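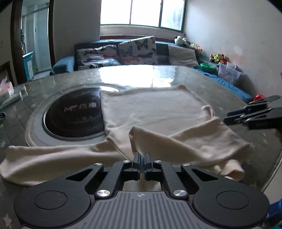 How to record a garment folding demonstration with two hand-held grippers

Reading time: 6 minutes

This page is for people who will record folding tasks for the first time. I wrote it after my second winter with the Menen household set, when I had to explain the same things to every new person. Birdie Zamora read the first version and corrected it, and some of the advice on speed is from her.

I suppose that you already have two grippers with charged batteries and that you have done the short calibration. If not, do that first. It takes 14 minutes if everything goes well.

Before you start

Choose a garment with sleeves and a simple shape. A knitted sweater is a good first choice. The fabric is thick enough to pinch, and it keeps the fold when you let it go. Shirts with a slippery surface are much harder, please leave them for the second week.

Work on a table where you can reach the far side without stretching. In a real home the table is often used for other things also, and you don't have to remove all of them. Move them back so that your elbows are free. We want the robot to learn in rooms where people live.

Look at the light. A window is good, but a shiny tabletop will send the light back into the cameras. If the edge of the garment becomes difficult to see in your test recording, turn the garment or stand on another side of the table.

The folding, step by step

1. Lay the garment flat with the front side down. Pull the sleeves out to the sides. Start the recording only when it is flat and both grippers are open.

2. Bring both grippers over the garment and wait one second. This still moment helps us later to match the two recordings.

3. With the left gripper, press lightly on the body near the shoulder. With the right gripper, pinch the right cuff and carry the sleeve across the body. Open the fingers completely before you lift away. If you lift too early, the knit hangs on the tip and the whole sleeve comes back with you.

4. Do the same with the other sleeve, and change the roles of the hands.

5. Pinch both corners of the lower edge, one with each gripper. Lift them together, and move slowly towards the collar. Your two hands should have the same speed — this is the part where most beginners make the fold crooked.

6. Smooth the top with closed fingers, one time only. Move both grippers back and wait again one second. Stop the recording.

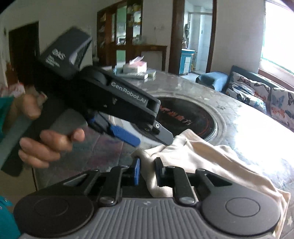 Can I correct a bad pinch during the recording?

You can, and please do it if the correction is small. Open the fingers, go back a few centimetres and pinch again, at the same calm speed. The robot needs to see how a missed pinch is repaired. If the garment falls on the floor or you touch it with your bare hand, stop and record again from the first step.

How to hold the gripper

Hold the handle as you would hold a garden hose, firm but not tight. Keep the wrist almost straight. A robot arm can't bend as freely as a human wrist, and a movement that feels easy to you may be impossible for it. At Drasgate we had to throw away over 30 recordings for this reason, all of them mine.

Try also not to cross your forearms. When you need to reach the other side, put down the fabric and take it with the other gripper.

Pinch only one fold of fabric. Come from above at a slant, let the tips touch the cloth, and then close. If you push down hard against the table, the tips slide and you take nothing.

Checking your work

After every fifth recording, watch the last one from both cameras. I look for three things:

- the tips are visible at each pinch
- no hand touches the garment
- the still moments at the start and the end are there

Write the garment name and the result in the sheet. Use "good", "repaired" or "failed". Don't delete the failed ones, Jalen Boateng uses them when he tests the filter.

Between recordings, shake the garment and drop it in a different position before you make it flat. I also change the side where I stand after each break. My own habit is to stop when my thumb gets tired, because then my pinches become careless — usually this is before lunch.

Contact: Menen recording desk, room 3020 | © Menen | Back to top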